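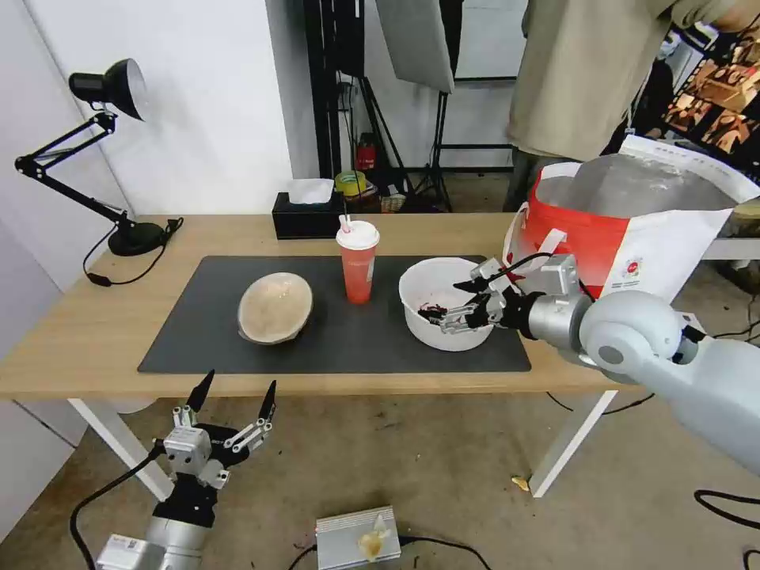 Galerie: Datenaufnahme am Tisch

Im Projekt Rees sammeln wir Greifbeispiele für ein lernendes System. Die Aufnahmen entstehen bei Ladel in Sulunholm, jeweils am selben Tisch und mit wechselnden Gegenständen. Bis Ende Mai kamen 1133 Durchgänge zusammen, 200 davon gehen in die Prüfmenge und werden beim Training nicht verwendet.

Ein Durchgang dauert höchstens 15 Sekunden. Abbrüche werden mitgespeichert und eigens markiert — Rolmont wertet sie getrennt aus. 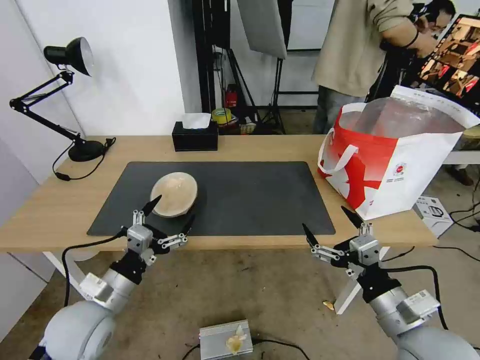
Zwischen den Durchgängen wird der Tisch neu bestückt, die Startpositionen legt eine Liste fest. Für Schalen sind darin mehrere Lagen vorgesehen, auch gekippte wie bei der flachen, runden mit dem dunkleren Rand. Lampe und Taschentuchbox am hinteren Tischrand gehören zum Hintergrund und werden nicht annotiert.

Stand der Galerie: Aufnahmereihe 2. Weitere Bilder folgen mit der nächsten Reihe.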